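# Checking an Aryee segmentation mask before you let a planner near it

Aryee will hand you a mask for nearly anything you type at it, along with a confidence score that looks very convincing. I don't trust the score. Cables are where it fails most often on our two-arm cell, and a bad cable mask gets you a grasp on the wrong thing with no error in the log.

The steps below assume you have the Rilirik bridge running and a fixed overhead view coming in. Tatard is our motion planner; swap in your own.

## 1. Turn off the auto-accept flag

The default config accepts any mask scoring above the threshold and publishes it straight to the planner. Set it to manual:

```yaml
aryee:
 auto_accept: false
 publish_on_save: false
 min_area_px: 1242
```

The area limit is what we ended up with after tuning for our camera height. Don't copy it without checking yours. Too low and every screw head becomes an object – too high and thin cable vanishes altogether.

## 2. Prompt for the part you want, then for its neighbors

Most people prompt for the target and stop. Run the neighbors too and save every mask:

```
aryee-cli mask --prompt "headphones" --out hp.npz
aryee-cli mask --prompt "cable" --out cable.npz
aryee-cli mask --prompt "gripper" --out grip.npz
```

Then look at the overlap:

```
aryee-cli overlap hp.npz cable.npz grip.npz
```

Some overlap between headphones and cable is fair, as the cord is part of the product. Overlap between headphones and gripper is a fault. If you see any at all, throw the mask away and reprompt. Pale fingers next to a pale headband will do this.

## 3. Split the cable mask

The docs claim instance splitting works on "deformable linear objects." On a single cord on a dark mat, sure. With two cords touching, I get one blob more often than I'd like.

Use the skeleton tool and set the branch limit by hand:

```
aryee-cli skeleton cable.npz --max-branches 6
```

If it hits the limit, it has probably jumped from one cord to the other at a crossing. Raising the limit to 100 makes the warning go away and fixes nothing. Crop closer and run it again.

## 4. Replay before you plan

Freeze the input and run the same prompt 2 times. The masks should match. Ours didn't until we pinned the Fala runtime version, and I still have no good explanation for that.

Only when the replay matches should you publish:

```
aryee-cli publish hp.npz --to tatard --dry-run
```

Read the grasp candidates in the dry run. Any candidate sitting on a cord gets deleted by hand. There is a filter for this, but it relies on the same mask you are trying to check.

## Test layout

If your setup gets through a layout like this one with separate masks for the headphones and the white coil, the config is good enough to start on.
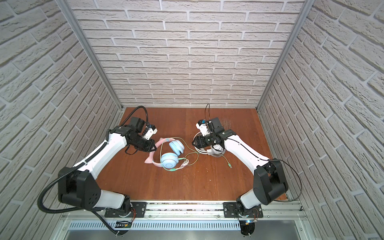 *Cat-ear headphones between the two arms, with the white cable coil under the right gripper.*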